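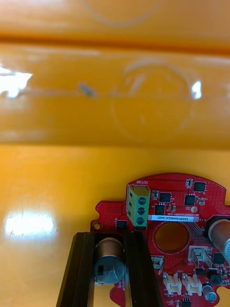 Red circuit board on the workbench

Grovia Trail Tracker
Made by Nenura

If you love long road trips and the little side roads that come with them, you are going to have fun with the Grovia! It's a pocket-size travel logger that keeps a record of where you went, how high you climbed and how warm or cold it was when you got there. Switch it on in the morning, toss it on the dash or clip it to your pack, and look at the whole day on a map back at camp.

We took ours up the Surkonton loop in April, 74 miles of switchbacks with snow still piled along the upper pullouts, and it logged every bend (including the two wrong turns we'd rather forget). No phone signal needed, so it keeps going in those long, lovely stretches where your phone gives up.

What it does
Records route, elevation and air temperature
Holds 3,000 waypoints
Runs 28 hours on a charge
Three mounting clips: dash, strap and handlebar
Big side button you can work with gloves on

Mark a spot
Press the button once and the Grovia drops a pin. Great for overlooks, good pie, or that campsite you spotted too late to stop at. Add names and notes later on your laptop.

Colors
Slate, Moss and Tang (a bright orange, and our favorite by a mile, so easy to find at the bottom of a duffel!)

In the box
Grovia Trail Tracker, clips, USB-C cable, wrist loop, printed quick-start card

Care
Rain and dust are fine. Please don't take it swimming. Charge it indoors if the night is below freezing.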